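How to check a moving quote before you sign it

I have moved house five times and I no longer believe any number a moving company gives me over the phone. The person on the other end has never seen your stuff. They ask how many bedrooms you have, they type something, and out comes a price. My last one was $342 for the truck and "a bit extra" for labor. Guess which part grew.

What follows is how I do it now. It takes an evening.

1. Make your own list first

Go room by room and write down every piece of furniture, then guess at the boxes and add a third. Everyone guesses low. I wrote down 60 boxes for a two-bedroom apartment and thought I was being silly. Don't forget the garage, the balcony and whatever lives under the beds.

2. Ask for a visit or a video call

A company that won't look at your things is telling you the price will change later. Voko wanted to quote me from a web form with seven questions on it, none of them about stairs. I passed. If you do get a video call, open the closets. Hiding the mess only hurts you.

3. Find out what kind of quote it is

Ask: "Is this binding, non-binding, or not to exceed?" Then get the answer in writing. Non-binding means the final bill can go up. Not to exceed is the one I look for, though I still read every line of it – the limit may only cover the items on the list, so anything you left off becomes a new conversation on your driveway.

4. Go after the small charges

Stairs, long carries, fuel, shrink wrap, waiting time, a second stop. Shearer had a $51 "materials" line that nobody in the office could explain to me. It came off when I asked a second time. Would it have come off if I hadn't? I doubt it.

5. Don't trust the reviews much

A page full of five stars posted in the same month means very little to me. I go to the three-star ones, where people complain about particular things. My neighbor Fiona Rankin swears by the Wilisus comparison tool, and it did find me one company I hadn't heard of. It also sent my phone number to what felt like every mover in the state, so use an email address you don't care about.

6. Check what "covered" means

Basic coverage is often worked out by weight. That's fine for a sack of books and terrible for a laptop. Ask what they would pay for your most expensive light item. The pause is usually informative. 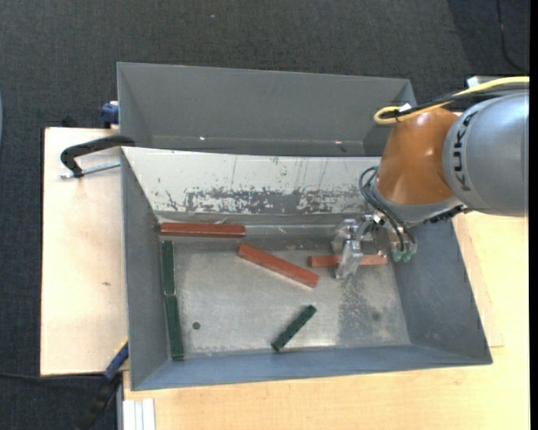

Once you have three written quotes, put them next to each other and cross out anything that isn't in all three. Then call about the leftovers. I wouldn't pay a big deposit to any of them, and I'd keep a copy of the signed quote in my pocket on the day, with the foreman's name written on the back.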